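Notebook, bench side
August 2023

Papered the big table again this morning, and I want to get it down before I forget which roll was which. Brown paper over most of the top, then the blue painter's tape on that for the grid. Embla had pulled the old sheet off last night (thank you, Embla!) and left the table so clean I almost felt bad covering it up. The long lines went down first, then the cross lines, and I'll admit the cross lines suffered a bit, as I was working from short ends by then and too stubborn to walk down to the stores for a fresh roll.

The dish rack is on the table now, the light wooden one with the pegs, and I've set it on the diagonal toward the back. Gitau would like it square to the tape and we had a long, friendly argument over coffee about it. I still think the diagonal is kinder to plates, but I've promised to try it his way for two days and write down what I think afterward, fair and square.
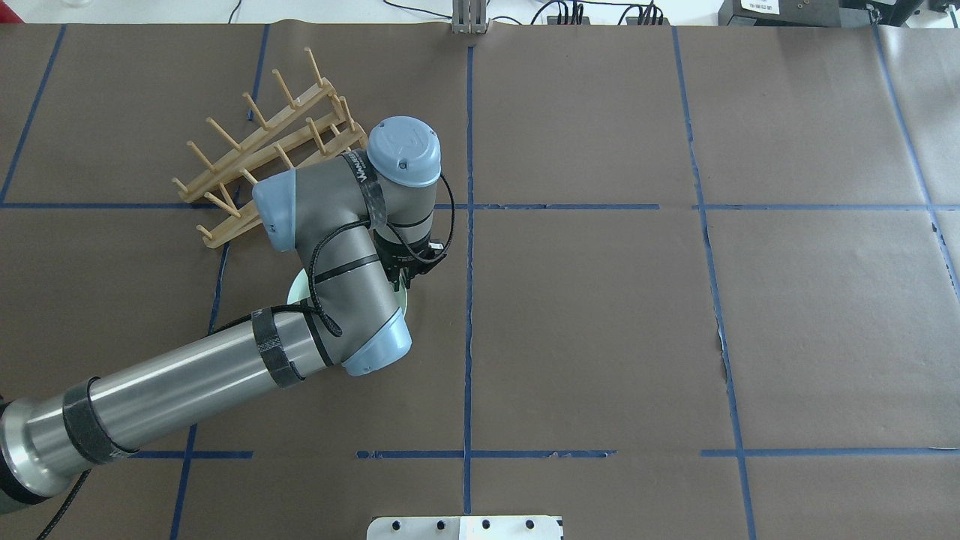
Plate and rack on the new paper, grid taped.

The plate is one of the white ones with the hint of green in it. Sigrun found the set at the Marinho shop, and I like them very much, though they do show every fingerprint. Please keep the Surska plates in the cupboard for now. They're thicker in the rim and I don't want the two kinds mixed up in the rack until we've settled on the pegs.

Now, the tape. I went over the crossings slowly after lunch, and they aren't all equally pretty. Where two strips overlap you get a little square of double thickness, and I'd love to know whether that bothers anybody when a plate is slid across it instead of lifted.
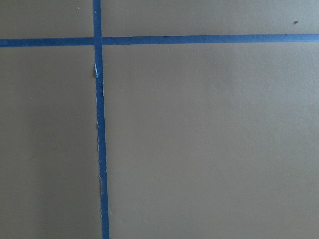
One of the crossings. Ragged left edge on the long strip, seam just to the right.

I'm leaving that one alone, frayed edge and all. If it lifts any further I'll lay a new strip, and this time I'll cut it with the good scissors. The lines lean a bit too, here and there, and Borghild has already offered me her long steel ruler, very gently.

To pick up: 3 rolls of blue tape, same width as before. Felt dots for the underside of the rack. Ask Washington if the rest of the brown paper can live on the low shelf, where it won't get creased.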